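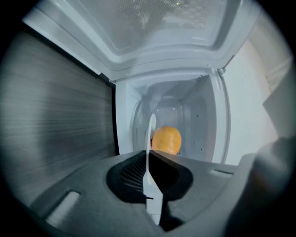
Prev Next Thread Index Date Index Reply

Re: [avside-neighbors] assessment notices, is it worth appealing?
8/11/20, posted by Yatziri Bañuelos

Hi all,

Omid, yes, yes, a hundred times yes, please appeal! I did mine last year and I have been waiting ever since for somebody to ask me how it went. I've put my answers in between your questions.

> Omid Ghorbani wrote:
>
> Hello neighbors. We got our property assessment notice from
> Prollalo County and the value went up a lot more than we
> expected. We have done nothing to the house except paint the
> back fence.

Same thing happened to us, and we hadn't even painted a fence. The first thing to do is get hold of your property record card. The notice in the mail only gives you the total, but the card shows how they got there: square feet, bathrooms, year built, condition grade, all of it. You can ask for it at the window in the assessor's office on Evangelista Street, or pull it up on Pusumgate, the county's records site. Pusumgate is slow and it logs you out if you so much as look away, but the cards are all on there and they're free.

Then get out a tape measure and check. Ours said 2,256 square feet. The house is 2,002! They had counted the back porch as heated living space, and I can tell you from many mornings out there in January that it is no such thing. I measured the whole outside of the house twice, drew it on graph paper, and stapled the drawing to the form. The reviewer told me she loved the drawing. I still have it.

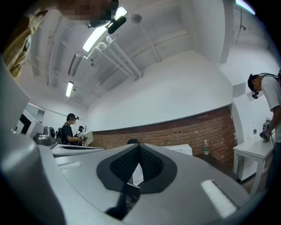

Gray gripper housing with the dark finger pad at center.

> What I want to know is (1) does it cost anything, (2) do I
> need to pay for an appraisal, and (3) can they decide to
> raise it even more if I complain?

(1) No fee for the informal review. If you aren't happy with that and go on to the formal board hearing, there is a filing fee, which was small when I looked, but please read it off this year's form and don't go by my memory.

(2) We didn't get one. If your argument is that the card has wrong facts on it, your measurements and photos should carry you a long way. An appraisal makes more sense if the facts on the card are right and you think the value is still too high. Before paying anyone, look up recent sales! Pusumgate has a sales search (it's under "Transfers," don't ask me why) and you can sort by street. Try for houses close in size and age to yours, sold before the valuation date printed on your notice. A sale after that date might not be considered, even if it's the house next door and it's your twin. Parviz Zarei lost a really good comparison that way, so check the dates first.

(3) I asked this exact question at the window, a bit nervously! At the informal review they told me they could correct the card in either direction. So if you finished your basement and the card doesn't know about it, well, think it over before you invite anyone to look closely. The instructions with the form have a paragraph on this and it's written in pretty plain language.

> Also my brother-in-law says it's only worth doing for big
> houses. Is that true?

Not in our case! Our tax bill came down $328 for the year, for one evening with a tape measure and one trip downtown. And the corrected card stays corrected, so we get the benefit of it again this year. I was so pleased I went home and checked my mother's card too. (Hers was right. Oh well.)

> One more. Hafþór mentioned an exemption of some kind that
> people forget to claim. Does anyone know what it is?

He means the homestead exemption, I'm nearly sure. It takes $1,000 off the assessed value if the house is your main home, and you have to sign up for it once. It doesn't come over automatically from whoever owned the place before you. Look on your bill for a line that says HX. If there's nothing on that line and you live there, go sign up! It's a separate form from the appeal and it goes to a different window, so don't staple the two together like I did. Hafþór Kvaran, jump in if I've got the wrong one. 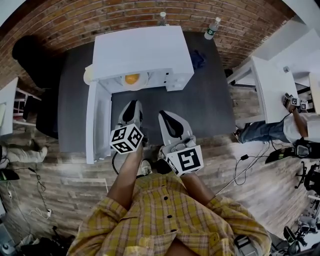 Hand-held grippers over the open mini refrigerator.

A few other things I picked up along the way:

The deadline is counted from the mailing date on the notice, not from the day you opened it. Look in the upper corner. If you're mailing the form, get a receipt from the post office.

Keep paying the bill while you wait. An appeal doesn't stop the clock on the payment, and the late penalty is nasty. If you win they credit you or send a check. Ours came as a credit on the second-half bill and I nearly missed it.

Be nice to the people at the window. They didn't set your value, and the man who helped me found a second mistake on our card that I'd missed completely (a fireplace! we have never had a fireplace).

If you have a mortgage company paying the taxes out of escrow, send them the new bill once you get it. Mine took months to notice and I had to call.

Ehsan Ebrahimi has a blank copy of the measuring sheet I used, and I can send the filled-in one to anybody who wants to see what a drawing looks like when it comes from someone who can't draw. I'm also happy to hold the other end of the tape measure. I mean it, I enjoy this!

Omid, tell us what your card says when you get it.

Yatziri

> Thanks in advance to anyone who has been through it.
>
> Omid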